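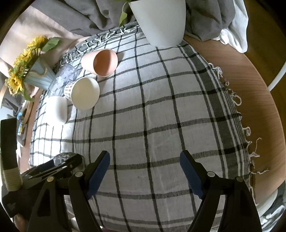 Rhea Maglaya

February | 2 min read

Stamenwood puts two hand-held grippers through a table-clearing trial, and we have a favorite

I've been told press releases are supposed to be stiff, so apologies in advance to Florêncio Rocha, who normally writes ours and is on leave until spring. I'm the one who ran the trial, so I get to tell you about it!

Stamenwood has finished its side-by-side comparison of two finger sets for hand-held grippers, the Siveo and the Serrano. Same linkage, same camera mount, same people holding them. The only thing we swapped was the finger pads. We did 494 picks in all, on ordinary household stuff: cups, a glass vessel, a ribbed vase with yellow flowers in it, all lying on their sides on a checked tablecloth with a knotted fringe.

The job sounds easy. Pick up the thing, stand it upright, let go. With a standing cup it is easy (my nephew could do it). Lay the same cup on its side with the mouth facing you and suddenly you have to decide whether to pinch the rim or go around the body, and the two finger sets want very different answers.

Siveo's pads are softer and grab sooner. Great on the glass, a bit sticky on release, and twice in one afternoon I set a cup down perfectly and then dragged it over again as I pulled away. Serrano's let go cleanly but need more squeeze, and my wrist knew all about it by 4 p.m. On the vase I liked Serrano better, mostly for how it behaved near the twine.

Then there's the fringe. Oh, the fringe. Loose loops of thread love a pin joint, and both sets caught some when we came in low from the side. We've asked for a smoother cover on the outer joints, and Hortensia Ocampo in our workshop already has a drawing.

"I expected the glass to be the hard one," says Aniela Bednarek, who handled half the picks. "It was the white things in the sun. I could see them fine and the camera could not."

She's right, and so the next round will compare cameras as well, with the curtains open and with them closed. Luminița Văduva is setting up exposure tests on the Pronero controller now.

Our pick for everyday table work is Siveo, by a nose. We're ordering 100 pairs of pads for the spring sessions and keeping the Serrano set for vases and anything else tall and tippy. The full pick log is free to anyone who writes and asks for it.

Press contact: Rhea Maglaya, Stamenwood press desk | © Stamenwood, all rights reserved | Back to top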